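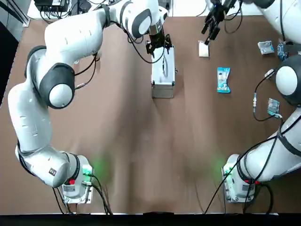 Dehua Qian asked in the comments whether a skinny aluminum case is worth the money over a plain plastic toolbox, and whether the latches hold up.

Home Reviews Storage Workshop About
Search this site Go
Filed under: Cases & Tool Storage

Skineder narrow aluminum case, three months in

Good question, and one I've been meaning to get to! I bought the Skineder for $41 from Jareo in May's sale (well, the one last year, then it sat in the wrapping until this spring, so my three months are real use). The panels are brushed metal with darker edging along the corners, and I do love how it looks standing on end. It takes up hardly any table that way.

Mine holds screwdrivers, hex keys, a small level and a tape. With all that in it I wouldn't call it light, but the handle is comfy and I carry it up from the basement most weekends. The latches are small, and the first week they were stiff enough to pinch my thumb — twice. They've loosened up nicely and haven't popped open on me.

The foam is the weak spot. It's thin, it sheds gray crumbs, and I ended up swapping it for a piece of felt. The brushed finish also picks up fingerprints like crazy, if that sort of thing bugs you.

I work on brown paper, by the way, the cheap kind off a roll. It wrinkles and creases and I don't care. Metal corners can be rough on a nice tabletop, so I'd put something down under any case like this one.
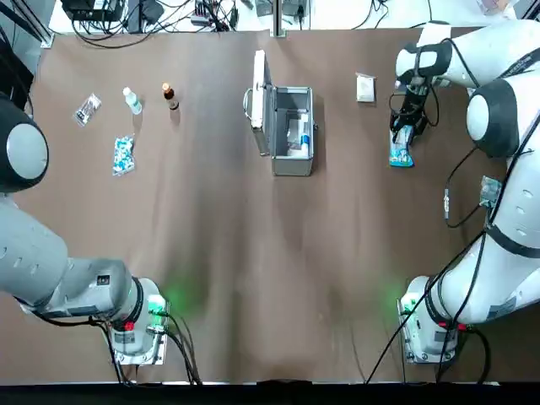 Would I buy it again?

Yes, for hand tools. For anything breakable I'd look at the Plulteo, which costs more but comes with thick foam you can cut to shape. And Dehua, if your plastic box still closes, keep it for the paint stuff and get the Skineder for the good screwdrivers.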